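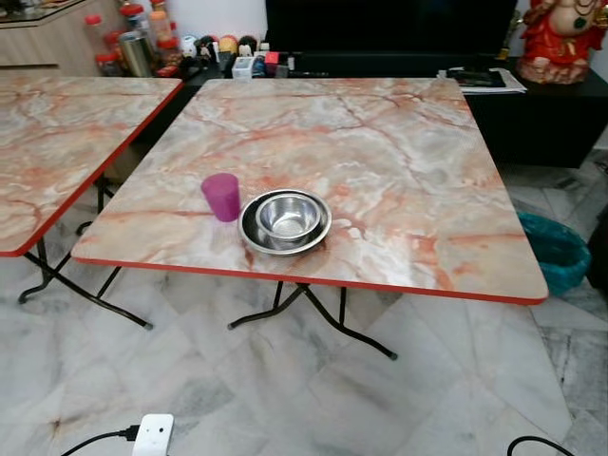 Vsevolod Kostiuk wrote in after the last issue to say that our house rules for robot sessions in people's homes run to two pages and he still couldn't find the bit about cables. Fair point, Vsevolod! It was tucked under "Furniture", so I've moved it up, and I've had a go at the rest while I was in there.

The new version is called Bromus (everything at Losham gets a grass name, don't ask) and it goes live on 2/25/25. I've cut it down to 5 rules, and these are the ones I get the most emails about.

Cables first

Walk the floor before you power anything up. Any lead lying on the tiles where the arm or a person might need to pass gets moved or taped down – and yes, that includes the little plug-in adapters, which I have trodden on in my socks more than once. If a lead has to stay loose, say so in the session notes.

Know your surface

Patterned stone and marble prints are lovely to live with but they can be a pain for the wrist camera, so do a slow pass over the bare surface with the fingers well clear before you try to pick up anything. Keep the speed at or under 300 mm a second for that pass. I know some of you think it's too slow. It's staying.
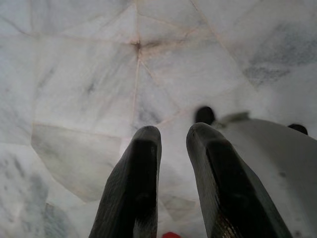

One thing at a time on the table

Start with light things that won't break, like a plastic cup or a steel bowl. Forks are fine too, but I'd like them lying flat and not hanging over the side. No knives and no glass until the second visit, and please ask the family before you shift any of their things off a shelf. It's their front room, after all.

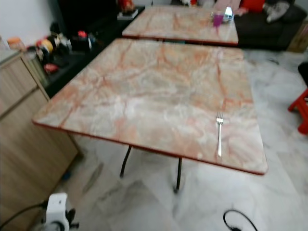 Two tables end to end, with a fork on the near one and a cup on the far one.

If your kit is the older Naduteck sort, check the stop button with the arm raised as well as at rest – the form for it is number 1361 and Boström has the paper copies. I'm hoping to look at the whole lot again in May, so keep the grumbles coming.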